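Skitari Owners > Sovasley 19 > Manual > Section 7

7. Preparing the galley locker and the fresh water tank

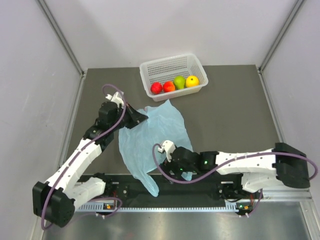
Fig. 7.1 Fruit in a perforated basket, with a light blue plastic bag.

This section is for the first filling of the season and for every filling after the boat was out of use for more than 40 days. The tank of the Sovasley holds 88 litres when full.

1. Close the drain valve under the port seat. The handle must lie across the pipe.

2. Open the deck filler with the key supplied. Do not use a screwdriver, it damages the plastic thread.

3. Rinse the hose for one minute over the side before you put it in the filler.

4. Fill until the gauge shows 80 litres. Wait for a moment and look at the joints under the sink.

5. Switch on the Onu pump and open the galley tap slowly. The tap will spit air at first – this is normal.

6. When the water runs evenly, close the tap. The pump must stop by itself within a few seconds.

CAUTION: Never run the pump with an empty tank. The seal becomes hot and will leak.

Note: On boats delivered from the Olcombe yard before February, the drain valve is on the starboard side and the handle turns the other way.

7. Put loose stores in the galley locker only after the joints are checked. Heavy things go at the bottom, and the locker door must be latched before you leave the berth.

If the pump does not stop at step 6, switch it off at the panel and go to section 9.

Text revised by Valentin Pascu, 31 Oct 2025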